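**Pressemitteilung der Stadtbibliothek Grudik**

# Lesetüten für lange Abende: Stadtbibliothek Grudik packt im November wieder Überraschungen

*Die Aktion geht in ihre zweite Runde – mit neuen Themen, mehr Hörbüchern und einer Eröffnung am Kamin im Haus Kofler*

Wenn es in Grudik früh dunkel wird und der Nebel vom Fluss bis an die Fenster des Lesesaals zieht, beginnt für die Stadtbibliothek die schönste Zeit des Jahres. Im November liegen am Ausleihtresen wieder die Lesetüten bereit: fertig gepackte Papiertüten, in denen Bücher, Hörbücher und manchmal auch ein Spiel stecken. Wer eine mitnimmt, kennt nur das Thema. Was genau darin ist, zeigt sich erst zu Hause auf dem Sofa, und so mancher hat sich auf diesem Weg schon in eine Autorin verliebt, an deren Regal er jahrelang vorbeigelaufen war. 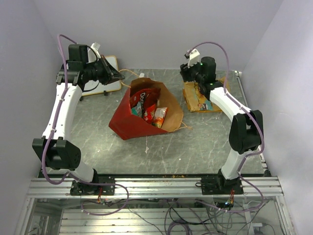
**Clementina Falcão**
Presse und Veranstaltungen, Stadtbibliothek Grudik

GRUDIK. Im vergangenen Jahr war die Aktion noch ein Versuch, und zwar einer, der mit einigem Herzklopfen begann. Die Bibliothek hatte für den Anfang 100 Tüten gepackt und gehofft, dass sie bis zum Monatsende über den Tresen gehen würden. Sie waren nach wenigen Tagen vergriffen. Es wurde nachgepackt und noch einmal nachgepackt, abends nach Schließung, bei Tee und Mandelgebäck aus dem Café Zivar, und am Ende standen 385 Ausleihen in der Liste. Für eine Bibliothek unserer Größe ist das eine Zahl, über die wir uns bis heute sehr freuen.

»Ich habe an der Rückgabe noch nie so viele Gespräche geführt wie in diesen Wochen«, erzählt Bibliotheksleiterin Rosalie Steiner. »Da kamen Leute, die mir vom Ende eines Romans berichten wollten, den sie selbst niemals ausgesucht hätten, und andere, die sich fürchterlich über eine Hauptfigur geärgert hatten und trotzdem den zweiten Band wollten. Eine Familie hat sich das Hörbuch aus ihrer Tüte auf der Fahrt zu den Großeltern angehört und dann vor dem Haus noch im Auto gesessen, bis das Kapitel zu Ende war.«

## Was in diesem Jahr neu ist

Die Themen haben sich zum Teil aus den Wünschen ergeben, die auf den Rückmeldekarten standen. Geblieben sind die Klassiker des ersten Jahres, also »Krimi mit Aussicht«, »Familiengeschichten« und »Vorlesen unter der Decke«. Dazu kommen einige, auf die wir selbst gespannt sind:

- **Briefe und Tagebücher** – für alle, die gern in fremden Schubladen lesen
- **Von Meer und Küste**, darunter mehrere Reiseberichte, die lange im Magazin gestanden haben
- **Gärten im Winterschlaf**, mit Bildbänden und einem Notizheft für die Planung des Frühjahrs
- **Leicht zu lesen**, in Einfacher Sprache und in großer Schrift
- **Zwei Sprachen, eine Geschichte** – zweisprachige Bilderbücher, unter anderem auf Deutsch und Vietnamesisch sowie auf Deutsch und Portugiesisch

Die zweisprachige Reihe liegt Tâm Đỗ besonders am Herzen. Die Kinderbibliothekarin hat die Titel über den Sommer hinweg zusammengetragen, mit Eltern aus der Vorlesegruppe gesprochen und etliche Bücher selbst beiden ihrer Nichten vorgelesen, ehe sie auf die Bestellliste kamen. »Viele Kinder bei uns hören zu Hause eine andere Sprache als im Kindergarten«, sagt sie. »Für sie ist es etwas Wunderbares, wenn die Oma dieselbe Geschichte lesen kann wie die Erzieherin. Und den übrigen Kindern macht es auch Spaß, sie üben dann die lustigsten Wörter so lange, bis alle mitmachen.«

Auch bei den Hörbüchern wurde aufgestockt. Jede Tüte für Erwachsene kann auf Wunsch als reine Hörtüte ausgeliehen werden. Wer kein Abspielgerät mehr besitzt, bekommt am Tresen eines dazu, solange der Vorrat reicht.

## Eröffnung im Haus Kofler

Gefeiert wird der Auftakt dieses Mal außer Haus, und zwar an einem Ort, den viele Grudikerinnen und Grudiker nur von außen kennen. Das Haus Kofler am oberen Markt wird 1582 zum ersten Mal in einer Urkunde erwähnt, damals als Wohnhaus eines Tuchhändlers. Später war es Gasthof, dann Schule, dann wieder Gasthof, und in der alten Stube mit dem großen Kamin wird seit einigen Jahren gelegentlich Musik gemacht. Hausherr Meinrad Rüegg öffnet die Stube für den Eröffnungsabend um 18 Uhr und hat versprochen, rechtzeitig einzuheizen.

Es liest Severin Schwaiger aus seinem Erzählband »Der Weg nach Emley«, in dem ein Briefträger kurz vor dem Ruhestand beschließt, einen unzustellbaren Brief doch noch selbst auszutragen. Es ist ein stilles und stellenweise sehr komisches Buch, und wer Schwaiger schon einmal beim Vorlesen erlebt hat, weiß, dass er den Figuren Stimmen gibt, die man eine Weile nicht mehr aus dem Ohr bekommt. Im Anschluss bleibt Zeit für Gespräche, für Suppe und Apfelkuchen aus dem Café Zivar und natürlich für die ersten Lesetüten des Jahres, die an diesem Abend schon ausgeliehen werden können.

Der Eintritt ist frei. Um eine kurze Anmeldung wird gebeten, denn die Stube ist gemütlich, aber eben auch klein. Anmelden kann man sich am Tresen der Bibliothek oder telefonisch während der Öffnungszeiten.
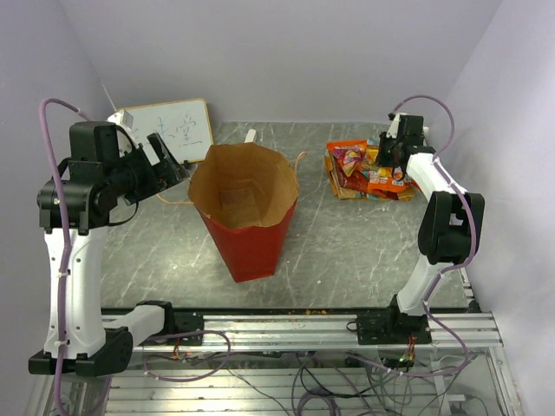
## So funktioniert die Ausleihe

Die Lesetüten stehen während des ganzen Monats im Eingangsbereich, sortiert nach Erwachsenen, Jugendlichen und Kindern. Das Thema ist auf einem Anhänger vermerkt. Für die Ausleihe genügt der gewöhnliche Bibliotheksausweis; zusätzliche Gebühren entstehen nicht. Die Leihfrist beträgt vier Wochen und kann einmal verlängert werden.

Zurückgebracht wird der Inhalt vollständig und am liebsten gemeinsam mit der Tüte, die danach neu gefüllt wird. Sollte sie unterwegs in den Regen geraten sein, ist das kein Unglück. Wer daheim gut erhaltene Papiertüten mit stabilen Henkeln übrig hat, darf sie sehr gern am Tresen abgeben, Größe und Farbe spielen keine Rolle.

In jeder Tüte liegt außerdem eine Rückmeldekarte. Wir freuen uns über jedes Wort darauf, auch über die strengen. Im letzten Jahr stand auf einer Karte nur: »Zu traurig. Bitte mehr davon.« Sie hängt seither bei uns in der Teeküche.

## Lesetüten zu den Menschen bringen

Nicht jede und jeder schafft den Weg in die Bibliothek, gerade wenn die Gehwege glatt sind. Deshalb liefern wir die Tüten innerhalb von Grudik auf Wunsch auch nach Hause. Gefahren wird an zwei Nachmittagen in der Woche mit dem Lastenrad der Bibliothek. Ein Anruf genügt, Angehörige und Nachbarn können ebenfalls bestellen. Für das Seniorenheim und die Tagespflege stellen wir eigene Sammlungen zusammen, auf Wunsch mit kurzen Texten zum Vorlesen in der Runde.

»Mir ist wichtig, dass niemand das Gefühl hat, er müsse belesen sein, um mitzumachen«, sagt Rosalie Steiner. »Man darf ein Buch nach zehn Seiten weglegen. Man darf mit dem Bilderbuch anfangen. Und man darf mir hinterher sagen, dass ich beim Packen völlig danebengelegen habe – dann packe ich eben eine andere.«

### Auf einen Blick

- **Aktion:** Lesetüten der Stadtbibliothek Grudik
- **Zeitraum:** den ganzen November über, zu den üblichen Öffnungszeiten
- **Eröffnung:** Haus Kofler, oberer Markt, 18 Uhr, Lesung mit Severin Schwaiger
- **Kosten:** keine, gültiger Bibliotheksausweis erforderlich
- **Lieferung:** innerhalb von Grudik nach telefonischer Bestellung

### Für Redaktionen

Interviews mit Rosalie Steiner und Tâm Đỗ vermitteln wir gern, ebenso Plätze für die Presse am Eröffnungsabend. Ein Besuch beim Packen ist nach Absprache möglich, Tee ist vorhanden. Ansprechpartnerin ist Clementina Falcão, Stadtbibliothek Grudik, Presse und Veranstaltungen. Abdruck honorarfrei, um ein Belegexemplar wird gebeten.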